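Search Search this site Menu

Vemar opens registration for two-part stoneware glaze durability program
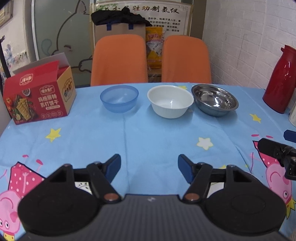 What does the program test? It measures how well a fired glaze on domestic tableware resists acid, alkali and repeated dishwasher cycles, and reports the result against a fixed grading scale.

Vemar, the ceramics testing laboratory, will accept registrations from June for a glaze durability program aimed at small and mid-sized tableware producers. The program covers stoneware, earthenware and porcelain fired in electric or gas kilns. Decorated ware is eligible, including on-glaze decals and lustres, provided the decoration has been fired to the manufacturer's schedule.

Testing is carried out in 2 stages. In the first, sample pieces are held in a dilute acetic acid solution at a controlled temperature, and the leachate is analysed for lead, cadmium, cobalt and barium. In the second, separate pieces from the same firing are run through up to 3,000 wash cycles in a commercial machine using the Drullix reference detergent. Gloss and colour are measured before the first cycle and at set intervals until the end of the run.

"Most producers already have a leach result on file, but it was often obtained from a test tile and not from the ware as sold," said Thenmozhi Alva, program manager. "Curvature, foot ring and glaze thickness all affect the outcome. We require finished pieces from a production firing."

Producers must submit 5 pieces per glaze, unused and unmarked except for a pencilled batch code on the unglazed foot. Mixed batches will be returned at the sender's expense. A glaze recipe is not required, although the laboratory asks for the cone or peak temperature, the soak time and the clay body supplier. Where a recipe is supplied, it is held under the laboratory's standard confidentiality terms.

Results are issued as a written report with a grade for each stage. Pieces that craze during the wash cycle are graded at the point of failure – the remaining cycles are not run, and the fee for them is credited. Reports do not constitute a compliance certificate, and producers remain responsible for meeting the food contact requirements of each market in which they sell.

The method was developed with the Chambi studio, which supplied matte and semi-matte glazes for the trial phase. Odair Rezende, technical lead at Chambi, said matte surfaces had been selected deliberately.

"A matte glaze that is underfired can look identical to one that is properly matured," he said. "Cutlery marking gives some indication, but it is not a measurement."

Retail buyers may also nominate ware for testing with the written consent of the maker. Enquiries from buyers should be directed to Vija Toom in client services. Technical questions on sample preparation and kiln records should be directed to Olesia Hrytsenko in the analytical laboratory.

Filed under: Ceramics & Glass, Testing and Standards, Industry News

2 shares | Leave a comment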